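Section 4: Comparing Fingertip Pads on Soft Goods

This is the fun part of the set-up. By now your hand-held gripper is charged, the camera is streaming, and you've done the rigid-object checks in Section 3. Cloth is where the differences between pads really start to show! A pad that does great work on a coffee mug can slide right off a sweatshirt, and a pad that feels too grippy on plastic may turn out to be your favorite for knits.

The steps below compare the stock pads with the Bellamy soft pads, using the Jokotia logging tool. If you only have one set, you can still run the whole section and keep the numbers as your baseline.

Before you start

1. Pick a bed or another wide, padded surface. A hard table lets the fingertips stop dead against it, and you lose the small amount of give that makes cloth pickup so interesting to watch.

2. Leave the printed sheet on if the bed has one. Patterns give the tracking software plenty to hold on to, and plain white sheets are the most common cause of drift in our support mail.

3. Choose a folded garment in a mid-tone color. Heathered gray knit is our standard test piece, and we love it: the flecks make it easy to see in playback whether the cloth moved with the pads or slipped between them.

4. Check the pivots on both fingers. They should swing freely, with no grit and no side play.

Caution: Keep hair, cords and drawstrings away from the finger linkages while the jaws are moving.

Lining up the approach

5. Open the jaws fully and bring the gripper in over the bed. Watch the live view while you do it. You want both fingertip pads in view, with a clear gap between them, before you go anywhere near the cloth.
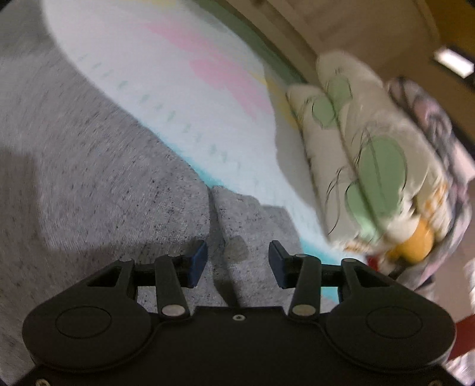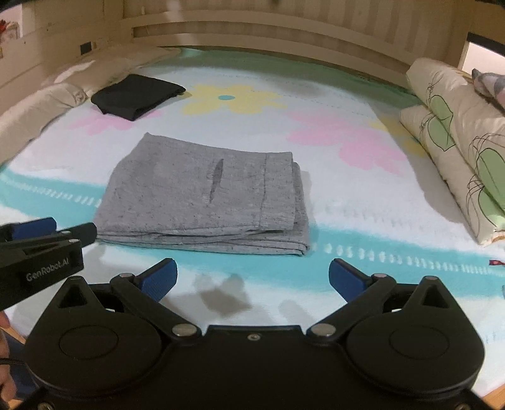
Jaws open over the bed, with gray fabric in view.

4 min read

6. Center the gap on the part of the garment you plan to pinch. A raised fold is the easiest target. On a flat stack, aim for an outside edge first and save the middle for later, when you have a feel for the pads.

7. Lower the gripper until the tips just touch. Stop there and hold for 2 seconds. The pause gives you a clean mark in the log, and it makes lining up runs from two different pad sets so much easier.

8. Close slowly, then lift straight up to about the height of a pillow. Hold again, lower and release.

Note: The wide lens bends straight lines near the edges of the view. Headboards and sheet borders will look curved. Leave the lens correction off for this section so that every run is recorded the same way.

Running the comparison

9. Do 45 pickups with the first pad set. Refold the garment whenever it loses its shape, and press R in Jokotia to mark the refold.

10. Swap the pads. Back out the retaining screws, slide the old pads off and fit the new ones with the flat face inward. Finger-tight plus a quarter turn is enough.

Caution: Don't swap only one pad. Mixed pads pull the cloth sideways and load one finger more than the other.

11. Repeat the same number of pickups, using the same garment and the same person. Grip habits vary a lot from hand to hand, and you want to be measuring the pads.

12. Open the Compare tab and load both logs. Look first at the slip column, then at the closing distance. A soft pad will often close farther on the same fold, and that's fine.

What we found

Wenceslao Olivares ran the full set for this edition in December, on the Birnirex controller with firmware 301. The soft pads did better on single layers of knit, which we expected. The surprise was on thick folded stacks, where the stock pads kept hold of the lower layers more often. We had been recommending soft pads for everything made of cloth! We've changed the chart in Appendix B, and we would love to see your logs too, especially on denim and towels, where our own results are still thin.

If something looks wrong

Cloth slips on every lift: wipe the pads with a damp cloth, let them dry and try again. Fabric lint builds up quickly.

Tracking jumps when the jaws close: the fingers are covering too much of the view. Tilt the gripper back a little and repeat step 5.

Log shows only one finger moving: reseat the cable at the Birnirex end, then restart the session.

For pad care and storage, see Section 5. The Gristham wrist adapter has its own sheet in the box.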